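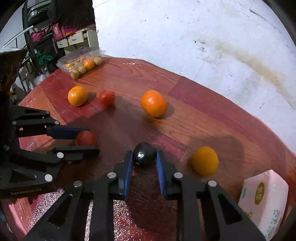 *Picking practice. Oranges, tomatoes, walnuts waiting at the back.*

Quick one, on my lunch break, so excuse the typing.

A few people asked what I do now that I'm "off the line." Fair question. Short answer: I pick up fruit. Same as before. Only now with a pair of black grippers in my hands, blue pads on the fingers, and a table in front of me where there used to be a belt.

Long answer. Ferkberg packs fruit and nut boxes, the mixed kind people send to their aunts. Penport site, which is where I am, does up to 3,000 boxes a day when it's busy. All by hand until this spring. Then the company signed with Dondico for arms on the packing line and they needed people to show the arms how to hold things. Someone had to go do it. The sign-up sheet was up in the break room for a whole week with one name on it and that was me, mostly because my knees are shot from standing.

So. I sit! That's the first change and I won't pretend it's small.

The work itself. You squeeze, the fingers close, you lift, you set it down somewhere else. Do it again. Then the next thing. Sounds dumb and the first day it felt dumb. By the second day I was annoyed, because I've been handling tomatoes for years and with the grippers I was suddenly terrible at it. Your hand knows how ripe a tomato is before you've thought about it. Through two jointed black fingers you know nothing. You have to look. I bruised a lot of tomatoes. Took them home, made sauce.

Oranges are easy. The peel grips back. Big ones, small ones, doesn't matter. Anything shiny and round is a pain — comes in between the pads fine and then wants to roll out the bottom when you lift. You learn to come in a bit lower than feels right and close slow. Closing slow is the whole job pretty much.

Walnuts I haven't been put on yet, one at a time anyway. They stay in the tub with the lid shut. I'm told that's later in the year and I'm not in a hurry.

We're asked for 700 good picks a shift. Good meaning lifted, held, put down, no drop. I hit that most days now. Didn't at first. There's a tally on the screen and I've asked twice if it can be turned off becuase I work worse when I'm staring at it. Still on.

OK the part people really want to know about, which is jobs.

There were 26 of us on days when this was announced. Right now there's still the same number getting paid, but not all on the line. Some moved over to loading, some to checking finished boxes, me and one other on the tables. Nobody let go so far. What we were told in the meeting is that when people leave they won't be replaced. I believe that, and I also notice it's a way of getting smaller without ever having to say so. Both things. I'm not mad exactly. I just want it said in plain words and in the meeting it was a lot of slides.

What I didn't see coming is the line got quieter. The talking was what made those shifts go by. Eight hours across from the same face, you end up knowing about her roof and her son's braces and what she thinks of the soup. With the first arm in, the spots are further apart and there's a barrier, and folks wear earbuds now. I walked through last week and it felt like a different building. Two of the women I used to stand with eat lunch out in their cars. They didn't used to.

And the pay thing. The tables pay the same rate as packing. I brought this up. If the arm gets good at tomatoes it's getting good from me, from how I come in low and close slow, and that took me years on the belt plus all the sauce. The answer was that it's under review. It's been under review since September. I'll keep asking, and if anyone reading this works at the Calvo plant up the road and your training people get extra, please tell me, I'd like to have that in my pocket next time.

Stuff that's better, to be fair about it:

- knees, see above
- no more carrying full crates, the arm side has a lift now
- my hands don't smell like orange cleaner when I get home
- I got to tell the Dondico folks the box order was wrong (tomatoes went in under the oranges, come on) and they changed it the same week

That last one meant something to me. I told three supervisors about box order over the years and it went nowhere. Told somebody with a laptop and it was done in a couple days. Not sure what to do with that. Glad, and a bit sore.

Stuff that's worse:

- the quiet
- the tally
- wrists. New ache, outside edge, from squeezing. I tape the right one.
- people on the line think I'm helping get rid of them. One said it to my face. Rest just get a little polite.

I went back and forth about that polite thing for a while. I could have left my name off the sheet. Somebody else's would've been on it by the end of the month and the arms would still be comming. But I do get how it looks, me sitting down all day with a bowl of fruit while they're on their feet.

Next thing is a second arm, supposed to go in at the far end near the dock. They want a few more people on the tables before that and I've been asked to show them how. So I'm writing up notes. Mostly it's come in low, close slow, don't look at the number, tape your wrist before it hurts.

Break's over. Will answer comments tonight if I'm awake.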